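3.2 The box, the board and the white table

I should say something about the objects themselves, as I spent more of April with them than with any person, and the choice of objects shaped nearly everything we found. The study asks how people decide where to put a bare circuit board down when they have no proper place for it. Anyone who has mended a radio at home knows the problem. You get the board out, you look round for somewhere flat, and you end up resting it on whatever is nearest - a magazine, a biscuit tin, the lid of the thing it came out of. I wanted to know whether those choices follow any pattern, and whether they make the later steps of a repair easier or harder.

We collected material at two places. The first was the repair evening in Clakley, where people bring in their own broken things and sit at long shared benches. The second was our own room at Lokstead, where we could keep the table the same from one session to the next. I went back and forth over whether to use a white tabletop at Lokstead. It shows up every stray screw, and I liked that, but it also glares under strong lights and a couple of people grumbled about it. We kept it in the end. A patterned or wood-coloured top would have hidden the small stuff, and the small stuff is where a lot of the interesting behaviour is.

For boxes we settled on plastic enclosures with a hinged lid, the sort you can open and shut without hunting for a screwdriver. We tried 4 kinds before we were happy. My favourite is the white one with clasps, and it appears in most of the Lokstead sessions. A closed box like this gives you a raised shelf, and it was striking how quickly people started treating it as one. They would shut the lid and lay the board flat across the top (Figure 5), even with plenty of bare table to hand.

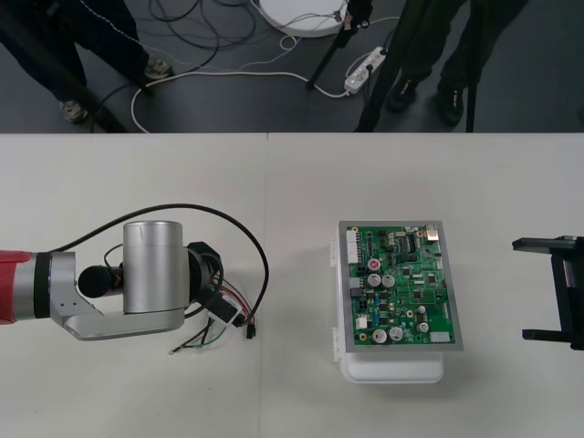

Figure 5. Circuit board resting flat on the closed white enclosure, Lokstead table.

I was fussy about the boards too. I wanted ones that look busy, with tall parts and flat parts mixed together, so that picking one up takes a bit of thought. The board in Figure 5 is a good one for this. It has a white connector header running down one edge, which people tend to use to work out which way round they are holding it, and a pair of silver electrolytic capacitors that most of them took care to keep their fingers off. The thin metal border helps as well - it gives you something to hold that isn't a component. On boards without a border, people hesitated for longer and shifted their grip more often.

Each set of objects was used in 12 sessions, and we noted three things every time: where the board was first put down, which face was up, and whether it was moved again before any work began. I did the first pass of the notes myself and then did them all over again a fortnight later, which was dull but worth it, as I had been far too generous at the start about what counted as "flat". A board hanging over the edge of the box by a finger's width was still flat in our books. A board propped against the box was not, and got its own heading.

The Clakley material is messier and I treat it separately in Section 4. People there had mugs, phones and other people's toasters to work around, so a clear shelf was worth a good deal more to them. The notes from both places are kept together in the Neves collection, under the same headings.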